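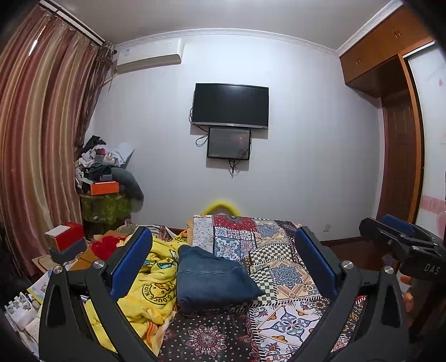
Denim folded on the patchwork spread, blue pads on both sides of it.

29 December 2024

Folding, heavy fabrics. Continues from the towel pages.

Went through the denim set start to finish, all 554 demonstrations, and then put the newest Grudier checkpoint on Toten and let it try. I'm more excited than I've been since March, when the arm first got a dish towel into quarters and Nikola ran down the hall to fetch people. Denim is so much harder than a towel! It's stiff in one place and limp in the next, it has seams as thick as a pencil, it holds whatever shape you last left it in. And Toten is starting to get it.

Numbers first so I don't lose them. 30 trials, start state crumpled, one garment at a time, no help from us once the arms move. 6 came out as a bundle I'd put in a drawer without touching it again. 4 more got to the last fold and then sprang open while the arms were backing off. The rest stopped earlier, nearly all of them in the flattening step. If you only read that line it looks bad. Old checkpoint on the same garments got zero, and it never got as far as the last fold either, so the springing-open problem is a brand new problem and I'm happy to have it.

Where it goes wrong, in the order I care about it:

Flattening. The policy wants to fold before the cloth is ready. A person with the hand-held grippers pulls a big crease out and often goes back to the same place again when the cloth slumps. Grudier does it once and moves on, and then the fold goes over a lump. I tried cutting the action chunks shorter and it did go back more, but it also dithered — pads opening and closing over the same two inches of seam for most of a minute. Middle setting tomorrow.

Grabbing one layer. Same old story. Pinching a towel edge is easy, the table stops you. A mattress gives, so the lower pad goes down and down and picks up the bedspread along with the hem. We had one run where Toten folded the spread over the garment very neatly. Aarne wants a stiffer mattress in the test corner. I don't, people's beds are soft and that is where they dump clean laundry. Compromise: he gets his board under one half and we test both.

Thick bundles. Past the second fold the stack is close to the widest the fingers open. A human tilts the gripper and gets a corner in. The arm comes at it square and pushes the whole bundle across the bed. We have good tilted approaches in the demonstrations, plenty of them. I think they get averaged away by all the square ones from the towel set. Danica suggested training on denim alone for the last stretch and I'd like to see that before I touch the weighting.

Busy backgrounds. I expected trouble from the patchwork and mostly didn't get it, which surprised me a lot. All those squares have straight edges and borders, and a printed border looks more like a hem than some hems do. The segmentation overlay wandered onto the print now and then but the arms went to the cloth. Compare with the plain gray sheet at the old place, where it did worse! My guess is that the varied homes are finally paying off. Vukau pulled its data from one tidy room with one white table and it fell apart the moment anybody put a newspaper down. Ours comes from bedrooms with stuff in them, blankets heaped up, clothes piled, curtains, a TV on the wall. I want more of exactly that and I've stopped tidying before we collect.

Hardware notes. Pads are holding up well. The ridges do better on denim than the smooth ones did, and I saw no slipping on single layers. On a seam plus a layer it creeps, slowly, you only notice when the corner ends up short. Left outer pivot on Toten needs its screw checked, I could hear it. Grip force went up one step for the denim runs, remember to put it back before towels or we'll have marks in the terry again.

Metal buttons deserve their own paragraph. When a pad closes on one, the force reading jumps and Grudier reads it as a firm grasp, so off it goes with the button between the pads and the cloth hanging from it. Every time that happened the garment rotated on the way up and landed at an angle. People avoid the button without thinking. I went back to the demonstrations looking for a grasp on one and found very few, so the policy has hardly seen what it feels like. Options: collect some on purpose, including the recovery, or use the wrist camera to steer off. I prefer the first. Recoveries are the best thing we record. 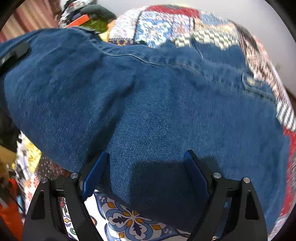
Bujar thinks I'm too generous with the word "folding." His point, over lunch and again by message, is that the bed was cleared to the cloth each time by one of us, that we brought one garment, and that the chore in a real house starts with a basket of twenty things inside out. Until Toten can begin from there, he says, we have a folding step and should write it up as one.

He's right about the write-up and I've changed the title on the draft page. I'd still call it progress on the chore. The turning-inside-out part scares me, the sorting doesn't, we had sorting working passably at Dimitrov with much worse cameras. And there's a version of this I'd happily have at home already: I dump the heap, it gets through what it can overnight, I do the stubborn ones with my coffee. At 6 out of 30 that's a lot of stubborn ones. At half I'd take it. Speed hardly matters to me if I'm asleep, though it does to Francine, who keeps asking about shop laundries, and for them the answer today is plainly no. A clean fold took Toten several minutes and a person does one while talking to you about something else.

She also asked if it could manage shop aprons. Same weight of cloth, long ties. Ties are a nightmare. Put it on the list anyway, at the bottom.

For tomorrow:

middle chunk length, same garments, same starts
denim-only last stretch (Danica has the config)
board under the left half of the mattress, Aarne
tighten pivot, then listen again
button grasps, one session, let them go wrong and then fix them on camera
ask Nikola where the spare blue pads went

One more thing before I close the laptop. On the next-to-last good run the right arm let go of a corner, came back, patted the bundle flat with the side of the finger and then left. I went looking for that in the training data and it's there, lots of times, it's what our collectors do when they finish. I hadn't noticed them doing it.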